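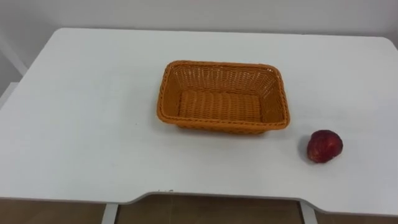 P. Marino

Subject: Re: [breakroom] the fruit situation

Late last night another list member wrote:
> I would like it on record that the new basket looks very nice. I would also
> like to know why I have walked past it at 10 a.m., noon and 3 p.m. and
> found no fruit in it at any of those times. Are we paying Plondine for
> fruit or for the idea of fruit? Also, is the basket safe to wash? The old
> one went furry.

Fair questions, all of them. I'll take them in the order that makes me look best.

The basket is the orange-brown woven one from Zultia. It has openings in the sides, so air can get at the fruit, assuming fruit. The label says wipe with a damp cloth, do not soak. Please do not put it in the dishwasher. I know who our dishwasher people are and so do you.

We do pay Plondine for fruit. The order is 48 pieces, delivered to the second floor, for a building with 60 of us in it. I will let you do that subtraction on your own time. The crate gets dropped at the front desk, and by the time anyone carries it up to us it has generally become a crate. In July they also shorted us on bananas, and I have an open ticket with them (1047, if you'd like to write in and say you're sad too).

As to the red thing next to the basket: I take it for an apple, and a decent one. I did not put it there. If it's yours, eat it. If it's communal, it goes IN the basket, a journey of a few inches that I believe any of us could manage.

Two requests while I have your attention.

1. The white table with the curved cutout in the front stays where it is. The cutout is for standing in. It came from Vomell that way and no, they won't swap it for a straight one, I asked.

2. If you take the last piece, reply to this thread with the word "empty." No explanation needed. I'll bump the next order up and we will never speak of it.

Somebody asked me in the elevator about grapes. Grapes are off until we agree on what counts as a piece.

P.

--
breakroom mailing list
To leave the list, send a blank message with "unsubscribe" in the subject line. You will still be charged for the coffee.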